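STUDIO NOTES, Mon 12 February

The Canden poster show is going ahead

After two postponements and one very long argument about string, the Canden poster show opens in April. The theme is "Public Notice", chosen from 79 suggestions, a good many of which were also "Public Notice" sent in by people who had forgotten they'd already sent it.

Adi Ngau is curating. Adi spent eleven years laying out supermarket catalogues before going over to book covers, and still judges every design by whether you could find the price of mince on it. This is a better test than most of the ones I was taught at college. Expect the selection to lean towards posters that can be read from the other side of a street by a person carrying shopping.

The oldest work comes from the Liller print archive, which holds 3,148 sheets and until recently had an index for the letters A to F. Adi went through the rest by hand and came back with a run of water board notices set in a wood type so fat that the counters have nearly closed up. Whoever set them had run out of the letter R by the third line and made do with a P and a bit of ruling. I have looked at these for longer than I've looked at some relatives.

There's newer work too. Idness, the two-person studio above the bakery, is sending its swimming pool series, in which every rule begins with "Please" and gets less polite as you go down. The colours are lovely. The kerning is a matter on which we've agreed to differ.

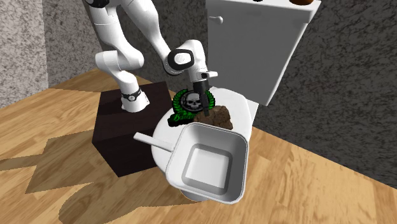 How to send something in

Entries can be any size up to A1, in no more than 3 colours, and black counts as a colour. We had this out last year and I'm not having it out again. Send a PDF first, with your name in the file name. "poster_final_FINAL2" tells us a lot about your week but not who you are.

If your design is picked, Sembiring will print it on their uncoated stock, which drinks ink – go easy on the dark solids and don't set anything in reversed-out hairlines unless you want a rumour of text. They're also running 400 copies of the catalogue, stapled, with a short essay by Adi and a longer one by me that Adi has promised to cut.

Posters will be for sale unframed. Frames were discussed. Please don't ask Adi about frames.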